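# Basket week – Arthur St. flat, Apr 25, 2020

Quick one, no time to sort these properly. We're clearing the back room before the Paleva boxes arrive and every basket in the place got pulled out, looked at and put somewhere. Full set is on the shared drive (folder is called Haler, don't ask me to rename it, the links break).

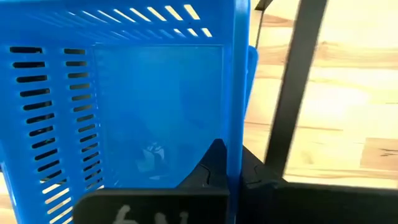 *Blue plastic basket, slotted side, flat bottom. Pale wood planks off to the right.*

My favorite of the lot. That blue! Two columns of slots on the side there, and you get a bit of yellowish light coming thru the lower ones. Catches the light on the bottom panel too, little whitish patches.

**Where it's going** – hall shelf, second one up. Gloves, scarves, the bike lights. Yayra Agbenyega wants it for potatoes and may yet win, she's right that slots are good for potatoes.

**Size** – shelf is 30 cm deep, so measure before you swap anything in. The Stomico tubs do not fit, tried it, scraped the paint.

**Cleaning** – dish soap and an old toothbrush for the slots. Rinse from the outside in. Leave it upside down on a towel overnight, the corners hold water longer than you'd think.

**Labels** – string tags only please. The sticky ones leave a gray square that will not come off plastic, I spent half of April on that with cooking oil and a rag.

Still to do:

- lids, whole bag of them, no idea what matches
- the 3 wire baskets under the sink
- anything with a cracked handle goes out to the bins by the gate
- paint touch up where the tub scraped

More pictures when the shelf is up and the screws turn up – they were in a jam jar on the windowsill and now theyre not. If you moved the jar, text me.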